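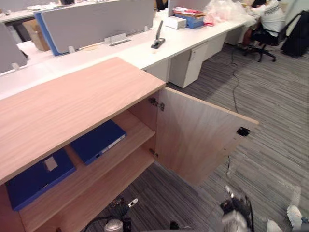 Figure 7.1 Two blue binders stored flat in an open cabinet.

Contents Previous Next Glossary Index

Chapter 7
Keeping Records People Can Find

My first real job was at Varnier, a small firm that sold replacement parts for looms, and on my second morning I was asked to find invoice 221. I said sure! It took me until lunch. The invoices were filed by customer, except the older ones, which were filed by month, and except for November, which had its own box (I never did learn why).

I tell that story because most students come to this chapter expecting it to be dull, and I did too. But filing is really about guessing what some tired stranger will want years from now, and what word they'll look under first. I find that kind of fun.

We'll start with paper. A good thick binder holds up to 800 sheets, and once it's full you have to decide where the next one begins.
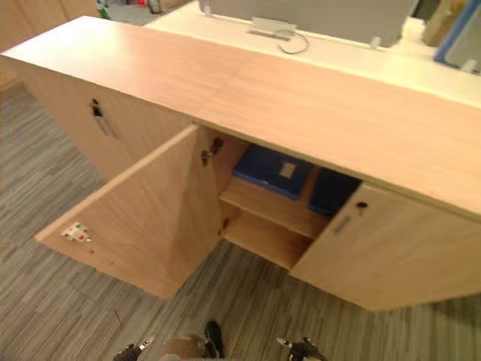 Do you split by date, by name, or by number? Varnier split by all of these at once, and you know how that went. In section 7.2 we'll try each method on the same set of 1000 letters from the Clarkosix case, so you can see which questions get easy and which get painful.

After that comes the index, my favorite part. We'll build one by hand for the Awad land deeds, starting with deed 1372, and then look at how the town of Provside managed with a card index for decades. Keep a pencil nearby, and go back to your notes from Chapter 6 on naming things before you start the first exercise.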